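Packing and unpacking a soft lunch bag: zip layout, handles and contents
Project report, Product Design, second year
Mateja Spahić and Nobuhle Ngubane

3. Test item and set-up

The bag chosen for the bench study is a dark navy fabric lunch bag with two carrying handles and a single long zip. It was picked over the Drultia and Clistiver bags described in section 2 because it stands up on its own base. All bench work was done on a white tabletop, with one narrow end of the bag facing the front edge. We call this end the front face throughout.
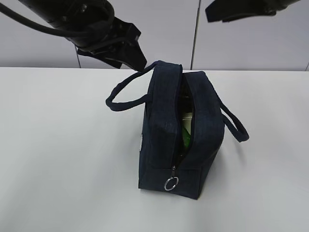 Figure 1. Bag with the zip partly undone, contents standing between the two sides of the opening.

The zip does not stop at the top edge. It continues down the front face, so the opening is made up of a top section and a front section. We treated these as separate variables. A metal split ring on the zip pull gives a larger grip point than the slider alone.

3.1 Contents

The contents for the packing task were a green cucumber, a small yellow pepper and a rectangular food container with a sage-green lid. The container is the only rigid item and sets the smallest usable opening. The cucumber sets the minimum length, and can go in upright or at a slant. The pepper has no fixed orientation and fills whatever space is left.

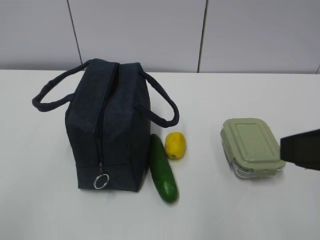

The packing order was fixed after the February pilot. The container goes in first, on its narrow side, then the cucumber, then the pepper. Other orders were possible but left the container resting on the vegetables, and the zip then had to be closed under load. Unpacking followed the reverse order. Trials in which an item was dropped were repeated and the first attempt was logged separately.

3.2 Materials

The outer fabric is a heathered blue weave with padded, rounded corners and stitched seams. The handles are webbing with a diagonal rib. Part of the inside is lined with black mesh, visible at the zip when it is partly open. Mesh was noted as a possible snag point for the slider, and the pilot sheet has a column for it.

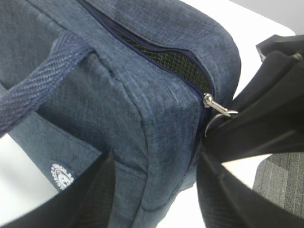
Colour was recorded by eye only. The fabric reads as near black under the overhead light and as mid blue close up, so the Gowda colour card was dropped from the method.

3.3 Handles

Both handles fold outwards when released. This keeps them clear of the zip, but it also widens the footprint of the bag on the table. Handle position was therefore reset before each trial - left loop to the left, right loop to the right.

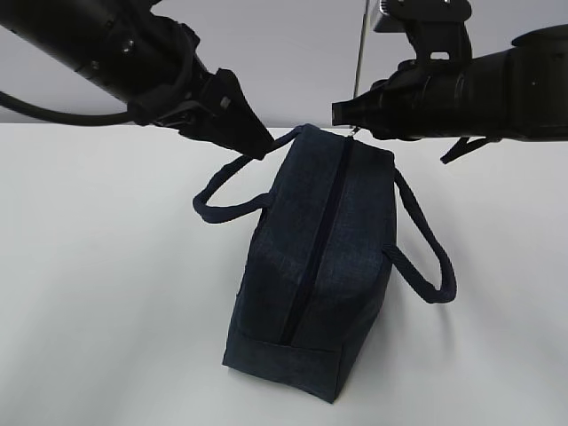 A total of 39 trials were logged, in 2 blocks. The second block was finished on a Friday afternoon and used the revised sheet. Times were entered in the Rorarari spreadsheet and are given in Appendix B. The blocks should not be pooled, as the starting position of the slider was not controlled in the first.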